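20 mai — fonds Makris, récolement et numérisation

Repris le récolement à la boîte 14. Les calques de l'agence sont roulés par chantier, sans ordre chronologique à l'intérieur des rouleaux. Le registre d'entrée annonce 1597 pièces ; la cote s'arrête à 1589 dans la base. Écart de huit à chercher du côté des plans de charpente de Clerside, dont plusieurs portent deux numéros (celui de l'agence au crayon, le nôtre au tampon).

Mise à plat : 135 calques sous poids depuis hier. Les plus cassants restent en chambre humide, à revoir avant tout passage au scanner. Ne pas toucher aux adhésifs jaunis des élévations de Jerkwood — Manuela Piras veut faire un essai de solvant sur une chute d'abord.

Numérisation : 800 ppp pour les carnets de relevés, 400 pour les grands formats. À 800, les carnets donnent des fichiers lourds et le serveur Vungate coupe le transfert vers 700 Mo. Contourné en découpant les lots par cahier. Demander si la limite peut être relevée.

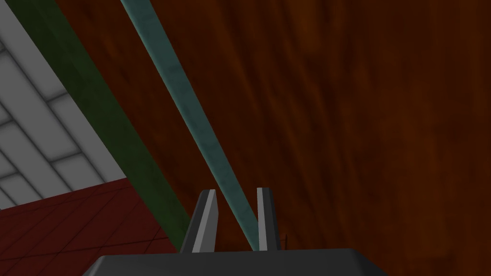 Rendu de simulation : pince ouverte, barre bleu-vert entre les deux doigts.

Description : gardé « ferme » et « entrait » comme termes d'indexation, rejeté « poutre » seul, trop vague. Pour les granges, lieu-dit d'abord, commune ensuite. Les photos de chantier collées au dos des plans reçoivent une sous-cote (a, b, c) et une prise de vue séparée.

Correspondance de l'agence : deux chemises sans date, classées provisoirement en octobre d'après une facture de chêne glissée dedans. À confirmer.

Reste à faire : boîtes 15 à 17, étalonnage du scanner, liste des doublons pour Manuela.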